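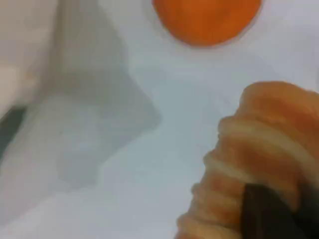 Hast du schon mal gehört, dass Ärztinnen und Ärzte ein Geheimnis für sich behalten müssen? Das heißt Schweigepflicht, und sie ist eine ziemlich tolle Sache! Stell dir vor, du hast Bauchweh und erzählst in der Praxis, was du heimlich alles gegessen hast. Oder du hast dir etwas in die Nase gesteckt und schämst dich. Etwas Rundes und Orangefarbenes, so wie oben auf dem Bild, passt da zum Glück nicht hinein – eine Erbse aber schon! Die Ärztin darf das nicht einfach im Wartezimmer weitererzählen, auch nicht deiner Lehrerin oder den Nachbarn.

Die Idee ist uralt. Schon im alten Griechenland versprachen Ärzte, über das zu schweigen, was sie bei Kranken sahen und hörten. Heute steht die Schweigepflicht sogar im Gesetz. Wer sie bricht, kann richtig Ärger bekommen. Sie gilt auch für alle, die in der Praxis mithelfen, zum Beispiel am Empfang.

Und was ist mit Mama und Papa? Bei jüngeren Kindern dürfen die Eltern meistens Bescheid wissen, denn sie entscheiden ja mit, welche Behandlung gut ist. Je älter du wirst und je besser du alles verstehst, desto mehr darfst du selbst bestimmen. Frag ruhig nach: »Bleibt das unter uns?« Das ist eine kluge Frage!

Manchmal gibt es Ausnahmen. Wenn ein Kind in großer Gefahr ist, darf die Ärztin Hilfe holen. Und bei ein paar ansteckenden Krankheiten, etwa Masern, muss sie das Gesundheitsamt informieren, damit sich nicht noch mehr Menschen anstecken.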